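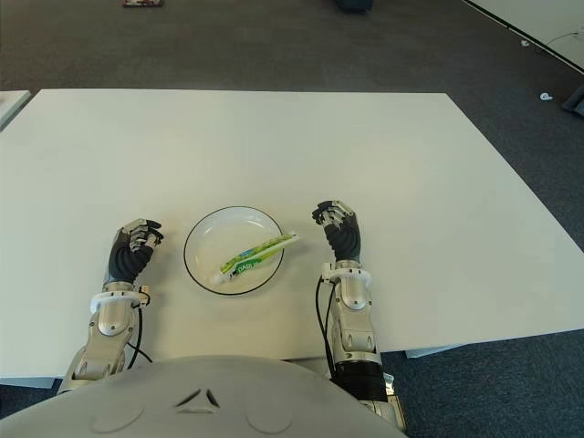 Fig. 1 : le tube de dentifrice DARLIE dans le récipient rond, sur la table blanche.

Rapport de projet, atelier « petits objets du quotidien », Wirkville, janvier 2018

1. Sujet

Où poser les petites choses de toilette quand on n'a pas d'étagère. Tube, flacon, brosse, savon. Dans les chambres de la résidence de Wirkville il y a un lavabo, un rebord trop étroit et c'est tout. Résultat : tout roule, tout tombe, le bouchon finit derrière le radiateur. On voulait un contenant unique, bas, rond, facile à rincer. Pas de perçage (interdit par le bail), pas de colle.

Point de départ : une fiche du magasin Karkemport sur le rangement des petites salles d'eau. Assez vague, mais l'idée du récipient ouvert vient de là.

2. Ce qu'on a regardé

D'abord la longueur. Un tube posé à plat prend toute la diagonale, et selon l'angle le bout plat dépasse du bord. Ça n'a l'air de rien mais sur un rebord de lavabo on accroche la manche. Ensuite la couleur : fond clair et fin bord sombre, on repère tout de suite le contour, pratique le matin. Enfin la profondeur. Trop plat, le flacon part. Trop creux, on ne rince plus le fond, et le dentifrice séché c'est pénible a enlever.

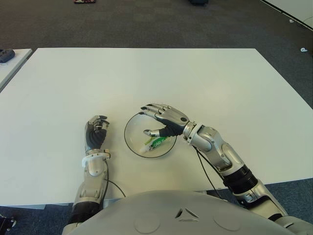

Pour le bouchon, on a retenu une règle simple : toujours du même côté, vers soi. On attrape le tube par le milieu sans appuyer sur l'ouverture. Sur les 13 personnes interrogées à l'étage, 2 seulement le faisaient déjà. Les autres posent comme ça vient. La consigne a été collée sur le miroir pendant l'essai, en avril, et relue par le groupe Kovačević (celui qui travaillait sur les tiroirs).

3. Essai à l'étage

Durée : 20 jours. Chaque chambre garde son tube et un petit flacon dans le même récipient, rinçage le soir. Les remarques notées en vrac :
- le flacon debout tombe dès qu'on prend le tube, mieux vaut le coucher
- l'eau stagne au fond si on oublie de vider
- deux tubes ensemble, trop serré
- le verre fait du bruit sur le carrelage, demande d'un modèle plus mou dessous

Le devis de Zatley pour un lot de 40 récipients avec patins est arrivé trop tard, on l'a mis en annexe sans le commenter. A reprendre par le groupe suivant s'il y en a un.

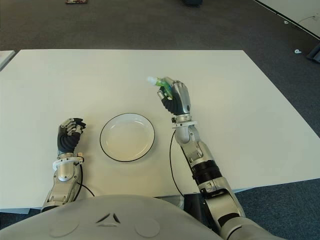

Faut-il ranger le flacon avec le tube ou à part ?

À part, si le récipient est petit. Le flacon couché occupe la place du tube et on finit par les empiler. Avec un modèle plus large les deux tiennent côte à côte, bouchons du même coté, et le rinçage reste rapide.

4. Reste à faire

Mesurer les rebords des chambres du fond, qui sont plus courts. Refaire le tableau des diamètres, il manque une colonne. Redemander le prix sans les patins.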